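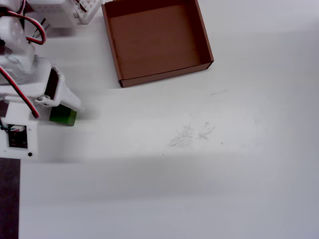 Page last changed: February, 16:10

Against the Rounded Total
Trygve Hedlund

Most household water bills in the district are now issued in whole units. The meter records to three decimal places, the reading software keeps all three, and the billing step drops them. I think the practice should end, and the usual defense of it does not survive a look at how the bills are put together.

The defense goes like this. A fraction of a unit is worth little, the fractions cancel over a year, and a whole number is easier for the customer to read. The first claim is true. The second depends entirely on the method. If each bill is calculated from the difference between two full readings and the difference is then rounded to the nearest unit, the errors do tend to cancel. If the difference is always rounded up, they do not cancel at all, and every period adds a small amount in the same direction. The Randix billing package, which our utility adopted two rate periods ago, can be set either way. It is set to round up.

There is a third method, and it is the one that should have been chosen if whole units were wanted. Truncate the reading, not the difference. A meter showing 2908.731 is entered as 2908, and the remaining 0.731 is carried into the next period without anyone having to store it, as the meter itself stores it. No unit is ever billed twice. The old paper ledgers worked this way for decades, for the simple reason that the clerk read only the black dials and ignored the red ones.

Ottar Solheim has argued in these pages that the matter is trivial and that the cost of changing the configuration would exceed anything recovered. I disagree on two grounds. The first is that the setting is a single field. The second is that the loss falls unevenly. A household that uses 400 units a year will not notice an extra half unit on each bill. A single tenant who uses 16 is paying several percent more than the meter supports, and on monthly billing the proportion is worse than on quarterly. The shorter the billing period, the more often the customer is rounded up. The move to monthly bills was presented as a convenience, and the interaction with rounding was left out of the notice.

Solheim also says that customers prefer whole numbers. Perhaps they do. The same customers buy gasoline priced to a tenth of a cent and read it without trouble. A bill can print a whole number in large type and the full reading in small type under it. The Forsberg gas bills already do this, and the line takes up no more room than the postal code.

A better objection is accuracy. Domestic meters have a tolerance, and the third decimal is well inside it. Printing it suggests a precision the instrument lacks. This is correct, and I would be content with one decimal. But meter error can fall on either side of the true value - rounding up falls on one. Uncertainty in a measurement is no reason to add a known bias to it afterward.

The utility should change the field before the next rate period, print opening and closing readings to one decimal, and credit the difference for accounts using fewer than 10 units per bill, where the effect is largest. The readings are on file, so the credit can be calculated without visiting a single meter.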